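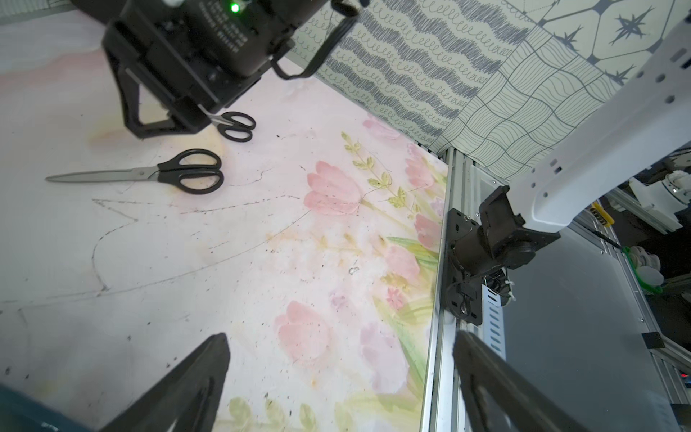
4.2 Matching clubs that changed coach with clubs that did not

The claim that a new head coach lifts a team's results is usually tested by comparing the matches just before a firing with the matches just after it. We do not trust this comparison. Clubs fire coaches after bad runs, and bad runs tend to end whoever is on the bench. Matching is supposed to deal with the problem: each club that fired its coach is paired with one that had an equally bad run and kept him. How good the match is depends on what we agree to ignore. The two pairs of scissors in Figure 1 both have black handles and would count as a match on handle color, yet one is clearly larger than the other. Earlier studies of the Kustau league match on points alone, and we suspect that many of their pairs are of this kind.

We started from the 515 coaching changes listed in the Sosura match archive. For each one we looked for a control club in the same division, with the same points from its last six matches and no change on the bench. Points were the only condition at this stage, so as to repeat the earlier design. We then added three further conditions one at a time: strength of recent opponents, share of home matches, and shots allowed. Every condition shrinks the sample. With all of them in place, 300 changes still had an acceptable control, and the rest were dropped. We make no claim about the dropped cases, and readers should be careful about doing so on our behalf.

Under the points-only design, teams with a new coach do appear to improve more than their controls. The gap narrows when opponent strength is added, and once shots allowed are included we can no longer tell it apart from zero. Intervals come from 2000 bootstrap samples drawn by club, as the same few clubs fire coaches again and again. Farkeck is the plainest case. It enters the data so often that leaving it out moves the points-only estimate more than any choice we made about the model.

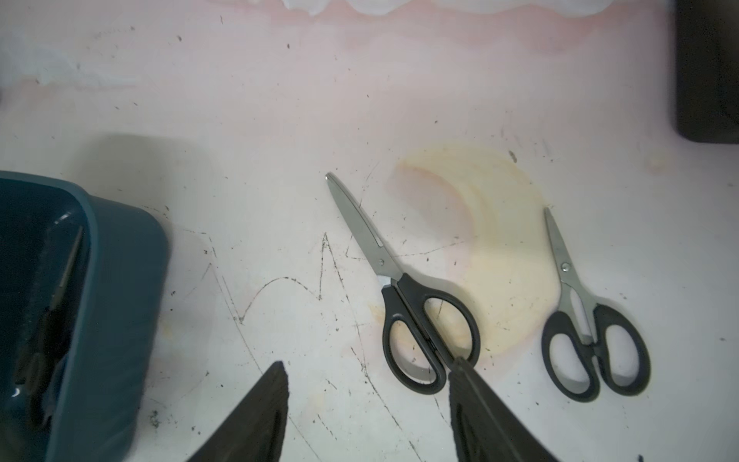

The Marchetti form index, which several broadcasters now quote when a coach is dismissed, does not solve this. It weighs recent results more heavily than older ones, so it falls fast during a losing run and climbs fast after one win. A team that returns to its normal level will look reborn on such a scale. We reran the full design with the index in place of points and again found no clear effect, although the intervals were wider and we would not lean on them.

Two objections remain open. Shots allowed may themselves reflect a squad that has given up on its coach, in which case matching on them removes part of what we want to measure. Boards may also know things about the dressing room that no archive records. Neither point rescues the before-and-after comparison.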